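Hi all at the Stillwood fund, second update on the arm I'm building in the shared shop on Najafi Street. You've paid out 700 dollars so far and I've got 24 left, so yes, I'm getting thrifty!

The wrist is on, the wiring is tidy (ish), and I've moved on to cutlery. A spoon on a steel tray is a nasty first job, all that shine.
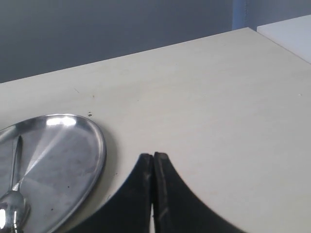
Photo: Đạt Đào / Nallow build log, May 20, 2018

I've been running the approach with the fingers closed, over and over, just to get the height right. Next I want softer tips, and I'd like to try 200 pickups in a row before July. The Borik motor still whines on the way up. I'll swap the gear first and tell you how it goes.

3 comments · 17 shares

Pia: try a bit of tape on the tips!
moss_k: which gear ratio are you on?

Contact | © Nallow | Back to top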